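Moving the backups off the old Lilosum box

The Lilosum had been running under the stairs for long enough that I had stopped thinking about it as a computer. It held the photo archive, the tax scans, two dead phones' worth of messages and a mail export from an account I closed years ago. In September one of its two disks began reporting reallocated sectors: 54 on the first check, 193 a week later. The other disk was clean, but both came from the same order, so I replaced the pair.

The array held 2575 GB of data. I bought two larger disks and a plain Lindano enclosure, and copied everything over the wired network with rsync. Wireless would have worked, but the old box drops its connection under sustained load and I did not want to babysit it.

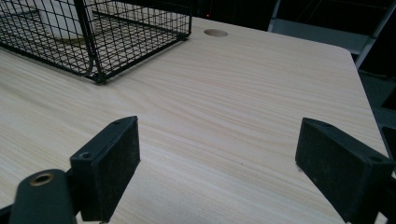

The first pass took most of two nights. Small files were the slow part. The photo folders moved at close to line speed, while the mail export, which stores each message separately, crawled. If I did it again I would pack the mail into a single tar file on the source side first and unpack it at the other end.

I ran a second pass with the checksum flag turned on. It reads every byte on both sides, so it takes as long as the first pass or longer, but it found three files that differed. All three were video clips. I restored them from the offsite copy that Arne Diekmann keeps for me at his house, in exchange for which I keep his. We swap drives when one of us remembers.

Permissions

The old box mapped every user to one numeric ID. The new one does not. After the copy, half the folders were owned by an ID that did not exist, and the nightly job failed without writing anything to the log. The fix was one recursive chown and a correction to the job's config. Finding the problem took an evening.

I also dropped Flikel, the sync program I had been using on the laptop. It keeps its own database of file states, and after the move it decided that all of them were new and queued the entire archive for upload. A scheduled script does what I need with fewer moving parts.

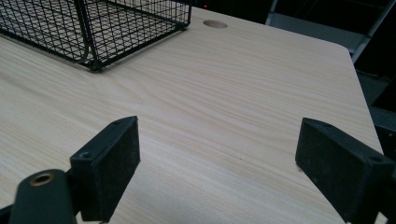
Current schedule

Laptop to the new box: every night at 2 a.m.
Box to the external drive: first of the month.
Checksum pass: twice a year, started by hand.
Offsite swap with Diekmann: irregular.

Snapshots are kept for the nightly job only. I set the limit at 3000 files changed per run. Above that, the script stops and sends me a message, which should catch a bad rename or anything that starts rewriting files in bulk. It has triggered once so far, when I re-tagged a folder of scans and forgot about the limit.

The old Lilosum is switched off but still under the stairs. I will wipe the good disk after the next checksum pass comes back clean.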